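Sat 23 September, Tronville bench

Quiet building, so I got a good long morning on the mug job for the Wanell cafeteria line. Lilian Mwakyusa came in too and wrote half of this with me over bad coffee.

Main thing on our minds is still the dish room crew. When Nendar put the first arms in back in April, the pitch was that people would be freed up for other work. Some of that happened! Two of the evening folks moved to receiving and like it. But the ones who stayed say the shift feels longer - they used to stack and talk, now they watch and wait for a stop. Lilian timed one person standing by for 75 minutes with hardly a thing to do. 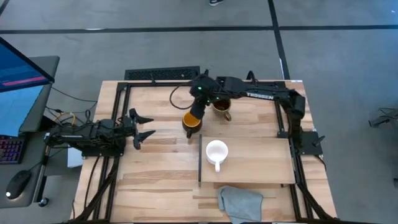
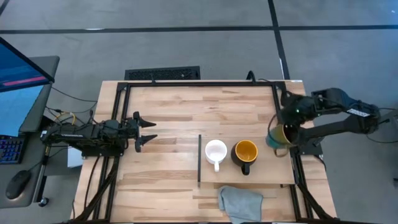

Mugs, board and cloth on the bench. Right arm doing the reaching in both.

I keep going back and forth on mug handling. Shirima wants 100 mugs an hour, the crew would settle for around 70 if they got to pick when the arm runs. I'm with the crew (don't tell Shirima yet).

To do: ask the evening shift where they want the pause button, and get them in here for 30 minutes before we touch the speed again. Lilian has the sign-up sheet.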